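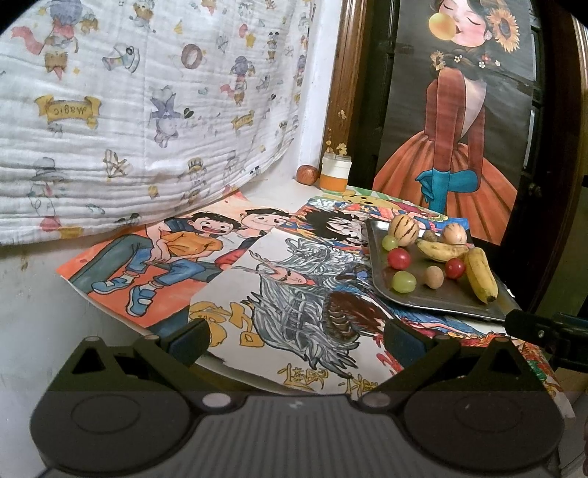
# Kindell grasp planner: cluttered table set

Pictures from the June sessions at Hildale, used to test the segmentation and grasp ranking code in Kindell. Diane Wong wrote the ranking step. Tanner Carrier maintains the replay tool.

**Fruit tray over drawings.** Bananas, cherry tomatoes and grapes on a metal tray, set on top of colored drawings. The segmenter has to keep the painted figures out of its list of objects. Version 8 still proposed grasps on flat artwork, so the planner now checks height above the table plane before it ranks anything.

The tray rim gets its own mask. Grasps that would bring a finger within 36 mm of the rim are scored lower, and the cutoff can be changed in the config file.

The set has 154 recordings, all replayed offline with the same settings. Logs are stored under the Rankin branch. Send label corrections to Tanner.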